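Buying at Skyrme: your questions answered

Last updated 19th June

I bought my own flat at Skyrme as a complete beginner and have since sold one and bought another (same building, different floor, long story). People keep emailing me the same questions, so I've put my answers in one place. I'm not a solicitor, so please check anything important with yours!

Is it leasehold or freehold?

Leasehold, every flat. The freeholder is Ziltgate and there are 29 flats in the building. Most leases have 115 years left, but a few of the early ones were sold on different terms, so ask for the exact figure on the flat you're looking at and don't take the brochure's word for it. Mine turned out to have a page missing, and that held us up for ages while two offices argued over who had the original.

What's the service charge, and what do I get for it?

On a one-bedroom flat it's £170 a month at the moment, paid to the managing agents, Floma. That covers buildings insurance, the lift, cleaning in the hallways, window cleaning on the outside and a bit towards the reserve fund. It doesn't cover your contents, your boiler or your front door lock. I found out about the lock on a very wet Sunday.

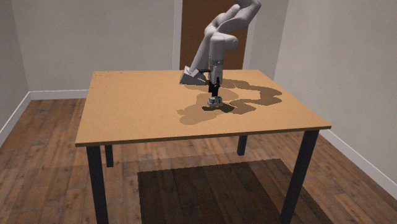 Dilwyn Dafis emailed to say that I should have mentioned the reserve fund properly, and that buyers ought to ask what's in it before they make an offer, not after. He's had one big bill for roof work in a previous building and would rather not have another. Fair point, Dilwyn. Ask for the last three years of accounts as well, and look for any big jobs that are planned but not paid for yet.

Can I let the flat out?

Yes, with consent from Ziltgate. You fill in a form, pay a fee and send them a copy of the tenancy agreement. Short holiday lets are a no, and they do check. If you've got a mortgage you'll need your lender's permission too — a separate thing altogether, and plenty of people forget it.

How do I advertise it once I've got consent?

I've used Wurunik both times and had no trouble. You write your own listing, they do the viewings if you want them to, and you can cancel with a month's notice. A local agent will cost you more but will also chase the rent, so it depends how much of that you fancy doing yourself. 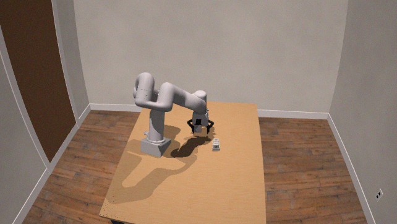 Measurements matter more than most sellers and landlords think. The living rooms at Skyrme are an awkward shape and the floor plans Floma sends out are tiny, so take your own tape measure and write down the width at both ends. Furniture helps you judge as well: one long wooden table in a plain room, like the one in the picture, gives you something to picture your own things against. I'd take the length of your sofa and your dining table with you to the first viewing, and check the lift doors while you're there. Ours had to go up the stairs!

Is there parking?

Some flats come with a space and some don't. If the listing says there is one, get your solicitor to find it in the lease and then go and stand in it. I mean it. There was a mix-up over the numbering a while back and two sets of neighbours both thought they owned the bay next to the bins.
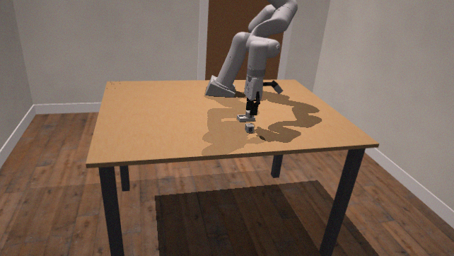 What about visitors, though? A reader asked me this after the last update and wanted to know if her sister could stay over with a car at weekends. There are a few visitor bays round the back. You get a permit from Floma, you put it on the dashboard, and it's first come, first served. In December they fill up very early in the day.

How long does buying take?

Longer than you'd like. The slow bit is nearly always the management pack, the bundle of papers your solicitor gets from Floma. Ask your seller to order it (and pay for it) as soon as your offer is accepted. Mine didn't, and we sat there twiddling our thumbs.

Can I put down hard flooring?

You need written consent, and you need proper sound insulation underneath. The lease originally said carpet everywhere except kitchens and bathrooms. Ziltgate have relaxed a bit, but they'll want the details of the underlay before they agree. Don't just crack on and hope for the best — a neighbour did and had to lift the lot.
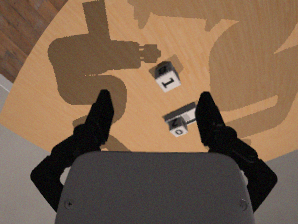 Round table in light wood, darker floorboards beyond

Are pets allowed?

Cats and small dogs, usually, if you ask first. Consent is for that particular animal, so you'll have to apply again if you get another one. The form is on the Floma website under "Residents", then "Permissions".

I've got a question that isn't here. Can I email you?

Of course! I answer most evenings. Please tell me which floor the flat's on, as the top-floor leases have some extra bits about the roof terrace.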